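Manipulation group, method review
Minutes, June meeting, started 2.10 pm

1. Previous minutes
Agreed, apart from the word "promising", which was struck out.

2. Background randomisation
Seten reported on the changed-wallpaper trials. The idea is to train the two-arm handover policy against many patterned walls and mats, so that it learns to look at the thing being passed. Of 318 handovers on unseen backgrounds, 252 succeeded. The plain-background policy was run on the same set and did so badly that its plot needed its own axis.

Stilus asked whether the gain came from the patterns or simply from having more data. Seten conceded that the two had not been separated. This was also conceded in April.

3. What counts as a handover
Long discussion. Mkhize's scoring sheet counts a success when the receiving gripper closes on the object. Usia's counts it when the giving gripper has let go. The stretch in between, with both arms holding on, is scored as a success by one team and as nothing at all by the other – hence the two sets of figures in the draft.

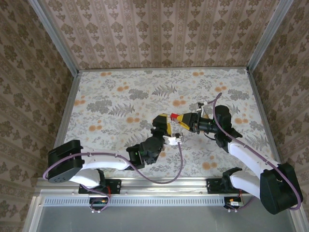 Agreed to use release by the giving arm, plus two seconds without a drop. All trials to be rescored from video. Enthusiasm for this was limited.

4. Actions
Seten: run the equal-data comparison before anyone writes another abstract.
Mkhize and Usia: one scoring sheet between them.
Stilus: find out whether the remaining damask is reserved.

5. Any other business
Request for less floral wallpaper noted. Meeting closed 3.25 pm.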